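ok, long one. We finally have a result worth posting from the two-arm handover work, so I'm going to put it all here while it's fresh. Mute me now if you don't care about small robot arms passing things to each other.

1/
The question was pretty simple. If you train a policy on two arms handing over an object, and it keeps fumbling, do you need MORE demos, or do you need different ones? Everybody's first instinct (mine too, I'm not above it) is to go collect another pile and hope.

2/
So we started with the pile. 2000 teleoperated handovers, one arm gives, the other takes, start poses all over the table. I did a big chunk of those myself and I now have opinions about chairs.

3/
Baseline policy on that set, which we call Malý in the lab because it was supposed to be the small one: 160 test handovers per object, scored as done only if the receiving arm has it AND the giving arm has let go AND it stays held while the receiver backs away. Strict scoring! Lots of papers stop at "both grippers touching it" and I think that hides most of the problem.

4/
And the failures weren't where I expected. Reaching was fine. Grasping was fine. Almost everything went wrong in the short stretch where both grippers are on the object at once. The giver lets go too early, or the giver never lets go and you get a very slow tug of war.

5/
I went back through the demos with that in mind and felt kind of dumb. That two-gripper stretch is tiny! A human operator wants to get it over with, so they rush through it. Each demo is mostly arms traveling through empty air, and the policy sees a whole lot of travel and barely any sharing.

6/
Enter Gradis, our name for the method (it started life as a folder name and stuck, sorry). You don't collect full demos. You start the episode already in the shared hold, with small random offsets on both arms, and the operator only does the release. Then you reset into another shared hold and go again.

7/
Each of those clips is short. I could get through a block of them before my coffee was gone, and for full handovers I need a lunch break in the middle.
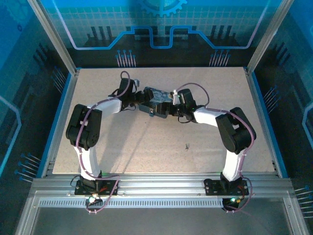 8/
The shared hold is the pose the whole method lives in. Arms reaching in from either side, both grippers on one little see-through piece up off the table. We sample lots of versions of it: higher, lower, shifted toward one arm, wrists rolled a bit. The piece itself is a pain, by the way. Translucent and bluish with an irregular surface, so the depth estimate goes to mush on it and the policy can't lean on a nice clean outline. I kept it in the object set on purpose.

9/
How much release data did we add? 34 clips per object. That's it. I kept waiting for someone in our group meeting to tell me I'd misread the spreadsheet.

10/
With those mixed in, the early drops went way down on every object we tried, and the tug of war failures mostly went away. I'm holding the full table for the writeup because I want the reruns with fresh seeds in there first, but the ordering hasn't flipped on any seed so far.

11/
The control I care about most: take the same operator time and spend it on ordinary full handovers. We did that. It helped a little on the easy objects and did basically nothing on the see-through one. So I don't think "you just added data" explains it. (It was my first guess too and I'd have been annoyed if it had been right.)

12/
One thing that mattered more than I'd like: how you mix. If you just dump the release clips into the training set they get swamped by the long demos. We sample by phase, so that 30 percent of every batch comes from the two-gripper stretch, whichever kind of demo it came from. Lower than that and the effect fades. Much higher and the arms get weirdly hesitant on the approach, like they're already thinking about letting go.

13/
And yes, we tried the phase sampling WITHOUT the new clips, only reweighting the original demos. It gets you part of the way. The rushed releases in the old data are all kind of the same though, so upweighting them mostly teaches the policy to rush more confidently.

14/
Things that did not work, in case it saves somebody a week:
– a fixed timer for the giver's release. Fine until the receiver is late once.
– using motor current as a "got it" signal. Way too noisy on servos this size, at least the way we filtered it.
– asking operators to slow down in the full demos. They do it for a while and then drift right back. I drifted back faster than anyone.

15/
Boring setup stuff people always ask about. Two matching arms, both mounted on the front rail, plain beige work surface. Cables are clipped to the links with slack left at the joints. Please leave slack! I lost an entire afternoon to a wrist that would only roll one way, and it was a cable tie I'd pulled too tight.

16/
Training ran on Purnach, our shared machine, which means it ran whenever other people weren't using it. Nothing exotic in the model, same architecture for every condition, same number of steps. I really wanted the data to be the only thing changing.

17/
What I don't know yet. Everything here is small rigid stuff. Soft objects are a different animal, because both grippers holding on actively changes the shape. Also both arms are the same model, and I have no idea if a mismatched pair would need its own release clips. My guess is yes.

18/
I also haven't tested starting poses where the receiver has a really bad grasp. Right now the operator always has something reasonable to work with. A policy that could tell "nope, don't let go yet, I've got this by a corner" would be a lot more useful to me than another few points on the easy cases.

19/
We froze the dataset on 15th April, so nothing I run from here on gets to sneak in. The plan is to put the clips, the phase labels and the sampling code up in May, under the name Modell. The labels were done by hand and a few are off by a frame or two, so if you find a bad one please tell me and I'll fix it.

20/
If you've done two-arm handovers with a different release trick, I'd love to hear about it, especially if you got current sensing to behave on cheap servos. Replies are open. I'm back to reruns – there are two seeds left and the see-through piece is up next.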